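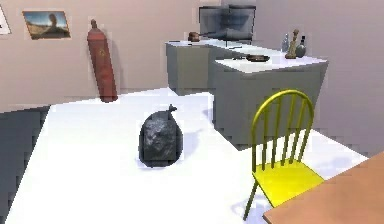 Planner notes, July, started 9.40 am. Rewrote the approach routine for the mobile base before the arm goes on, so all of this is in the simulator. The old routine drove at the centroid of the target and trusted the depth value at that one pixel. That is fine for a carton and poor for anything with a glossy, crinkled skin. The kitchen world is a fair test of it: the garbage bag stands on open white floor with the yellow chair close by on the right, and the chair has a spindle back and slender splayed legs that the cost map keeps thinning down to nothing. I have put a floor on obstacle width of 2 cells so the legs survive the filter. Inflation radius unchanged for now.

Base is still the Gredum chassis from the shed, modelled from my own measurements. The wheel colliders are plain cylinders. Recep Yüksel wanted the real tread profile in there and I said no, the contact solver is slow enough already.

Changes since last entry:
Target point is now the median of the mask, with the top 10 per cent dropped so the knot doesn't drag it upward.
Replan period set to 500 ms. It was running every tick, and the log was full of paths that differed by one cell.
Heading tolerance loosened on the final leg only.
Moved the class colours out of the code and into the config file.

Replayed the stored log against the new filter: 3,591 depth frames, of which 2,486 gave a usable target point. The rejects are mostly from the turn-in, where the mask is small and the median jumps. I could hold the last good value through those, but then a wrong one gets held too. Leaving them rejected. The planner copes with gaps as long as they are shorter than the replan period, and I haven't yet checked the longest gap. Do that before touching anything else.
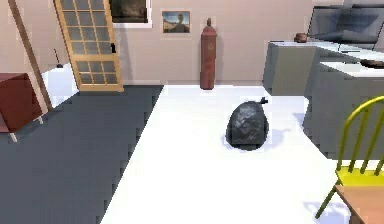

Why not run the planner on the base's own board from the start? The board is short on memory with the mapping node loaded, and I would be chasing two faults at once. Planner stays on the desktop until the log replays clean, then it moves over with the network link taken out.

Odd result from the floor classifier. Dark floor comes back as a step down along much of the boundary, and the cost map treats it as a ledge. Ataberk Yurt suggested the height threshold, so I doubled it, with no change. It is the colour term. Setting its weight to zero clears the ledge, and the floor then comes out as one surface. I'd rather keep a small weight in there, as the workshop has a real step at the roller door and colour is half of how we find it. To be sorted once the bump sensor is wired.

Wiring, while I think of it. The motor driver and the sensor hub share a ground at the battery only. Someone ran a second ground through the chassis on the bench unit and I took it off again. Please leave it off. The encoder cable is tagged with grey heat shrink at both ends, and the spare is in the drawer under the drill press.

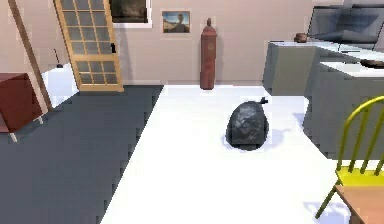 Kitchen world, bag on the white floor between the cylinder and the chair.

The gas cylinder is static in the world file with a mass of zero, so a collision with it tells us nothing useful. Will give it a proper mass and let it tip. The chair needs the same treatment, and its collider is one box at present, which blocks the gap between the legs. For planning that is the safe error. For the arm it will be wrong, because the gripper may need to come in low beside the seat.

Birkus bracket for the arm mount: holes are slotted on one side only, slots face the rear. Torque the front pair first. Drawing is in the shared folder under mounts, and the older copy has the plate thickness wrong.

Next: longest gap in the log, colour weight, cylinder mass, chair collider in pieces. Recep has the desktop after 4 pm, so save the world file before then and close the simulator.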